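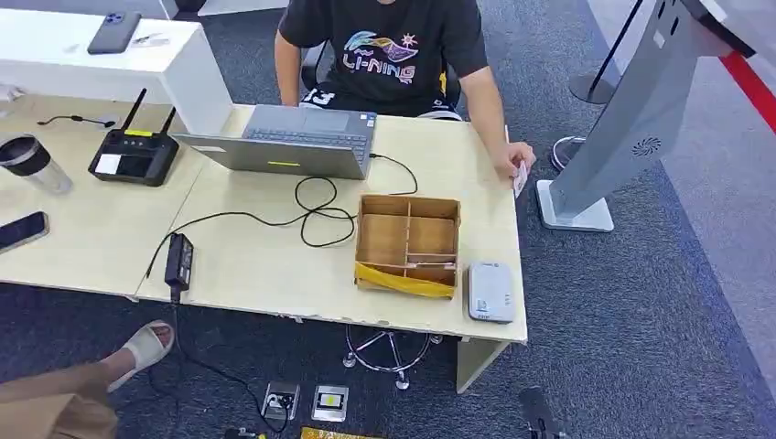 The Rule Book That Fits on One Sheet

Home Features Machines Work Subscribe

June 27, 2021

214 shares 31 comments

I went to Sirside expecting to write about hands. The company teaches robots to do small, fiddly counter jobs, picking up the sort of paper and plastic you and I handle all day without thinking, and the hands are wonderful. But by lunch on the first day I had filled most of a notebook with something else: the house rules! They run to a single sheet, printed on both sides, and I have rarely enjoyed a safety document so much.

The sheet is mostly the work of Samah Ghoneim, who runs operations and has strong feelings about verbs. Every rule begins with one. Park the arm. Call the move. Clear the cable. An earlier version was 11 pages long and full of phrases like "where practicable," and she found that people signed it and went straight back to what they were doing.

"If I have to read a sentence twice, I've already stepped over the line," she told me.

The line is meant literally.

Tape first, then robots

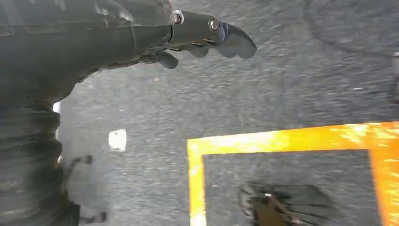
Marking out the floor is the oldest rule on the sheet, and the one the crew will argue about happily for an hour. Ghoneim's version says that any spot where something is meant to be set down or picked up gets an outline, and the outline goes down before the robot is switched on. At Sirside that means bright orange-yellow tape laid in rectangles straight onto the speckled gray floor, and it gets scuffed, with the gray coming through in little gaps along the strip. A worn border is a rule broken, so checking it is now part of opening up. Whoever starts the session walks the tape, presses down anything lifting, and replaces any stretch with gaps longer than a thumb.

I love this rule. It costs a few dollars a roll, it works for a visitor who has never seen a robot, and it settles arguments on the spot. Are you in the box or out of it?

Calling the move

Vilém Gajdoš came to Sirside from Clillex, where he spent years around big caged machines that you simply couldn't walk up to. Working without the cage took some getting used to. His contribution to the sheet is the spoken call: before an arm moves, the operator says what it's going to do and waits for an answer from everyone within reach. "Arm up." "Clear." A nod doesn't count, and neither does silence.

The other half of his rule covers the handheld remote. It has one owner at a time, the owner's name goes on the whiteboard, and handing it over means saying so out loud. Gajdoš went back through 407 session logs to write that part. In those logs he marked every pause where two people each thought the other was in charge, and he still gets a bit loud talking about it.

Enjoying this story? Our newsletter goes out twice a month. Sign up or manage your preferences.

Paper is hard 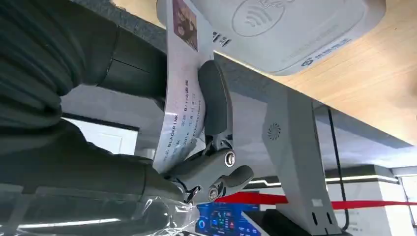
A long printed ticket held in the gripper, just below the card reader.

The back of the sheet is all about objects, and paper gets the most space. Paper bends, curls, catches a draft and tears, and a robot that has a good grip on one end can have no idea what the other end is up to. So the rule is to keep people's fingers off the strip once the gripper has closed. If a ticket goes wrong, you call a stop, wait for the answer, and only then reach in.

Watching a crew follow that is oddly thrilling. Everybody wants to grab the paper. I wanted to grab the paper!

There are cable rules too (walk the cord from the plug to the adapter before you start) and a rule that a dropped item stays dropped until the arm is parked. Ghoneim is trying out a fresh draft at Lusport in November, with space at the bottom for crews to write in their own. The first suggestion is already penciled in on her copy. It says "Eat lunch somewhere else."

Comments (31) Most read Back to Features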